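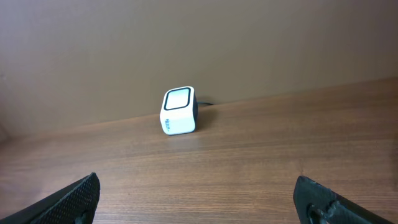
Subject: Re: [intake-data] Counting declined referrals, Tully and Drandgate

Replying to the list, as two other sites have the same problem in their exports.

On May 14-ish, Ilídio Pinheiro wrote:

> We are trying to get a declined-referral rate for the under-18 teams at
> Tully and Drandgate. Tully comes out at more than twice the rate of
> Drandgate. The clinical leads don't believe it, and neither do I. Both
> sites use the same written threshold. Is there anything in the Murnel
> export that would explain the gap before I send it up?
>
> Also, what should we do with the self-referrals?

Ilídio,

Yes, the status codes. Murnel has a single "closed at intake" status with a reason field under it. Tully fills in the reason. Drandgate mostly leaves it blank and writes the outcome in the free-text note. If your query filters on reason = "below threshold", you get nearly all of Tully's declines and very few of Drandgate's.

The second problem is "redirected". At Tully, a child passed to the school counseling service is closed at intake and counted as declined. At Drandgate the same child stays open under "redirected" until the school confirms, then closes as "completed". Neither is wrong under the current guide, but the two can't go in one table.

What I would do:

1. Pull all closures with no first appointment, whatever the reason code.
2. Drop duplicates on patient number within the same quarter. A family doctor and a school often refer the same child.
3. Put redirected cases in their own column at both sites.
4. Read a sample of the blank-reason notes by hand and code them. Use two readers, and have them compare afterward.

The combined file is roughly 4,000 rows, so step 4 needs to be a sample. I would draw it by site and by age band, or the older teenagers will swamp it.

On self-referrals: leave them out of the rate and report them separately. Drandgate only opened that route this year and Tully doesn't have it. The form also lets people submit without a contact number, and those records close automatically after 5 working days. They look like declines in the export. They have closure user "system", so they are easy to filter.

One caution if you are still on the old Drikov import script. It truncates the reason field at the first comma, so "below threshold, advice given" and "below threshold, no contact" end up as the same value. Use the raw file.

Please don't send the current figure up, even with a note on it. The note will get lost and the number won't.

I can check the query if you post it here with the patient numbers removed.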